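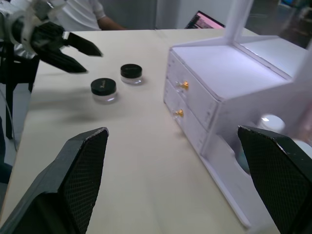 ## 4. Setting Up Series Recording

This section explains how to record a television series with the Fludilgate receiver. Complete the channel scan in Section 3 before you begin.

1. Press **Guide** on the remote control and select any episode of the series.
2. Press **Options**, then choose **Record Series**.
3. Select **New Episodes Only** or **All Episodes**. The second setting includes reruns and holiday marathons.
4. Under **Keep**, enter the number of episodes to be stored. The factory setting is 4.
5. Set **End Late** to 2 minutes or more for programs that follow live events.
6. Press **Save**. A red mark appears beside each scheduled episode in the guide.

**Note:** Animated shows are often listed as two short episodes in one time slot. The receiver stores these as a single recording, and the episode title shown is that of the first half.

**Note:** Season numbers are supplied by the Orkemside listings service. A season that was split by the network may appear under two numbers – select both to record the full run.

### Storage

The internal drive holds nearly 600 hours of standard-definition programming. High-definition recordings take up more space. To view the remaining capacity, open **Settings > Storage**.

**Caution:** When the **Keep** limit is reached, the oldest episode is erased without a further message. To retain an episode, highlight it and select **Protect**.

**Caution:** Do not disconnect the power supply while the recording light is on. The episode in progress may be lost.

### Changing the Order of Priority

1. Open **Recordings > Series Manager**.
2. Highlight the series and press the up or down arrow.
3. Press **Save** before leaving the menu.

If two programs overlap and no tuner is free, the series higher on the list is recorded.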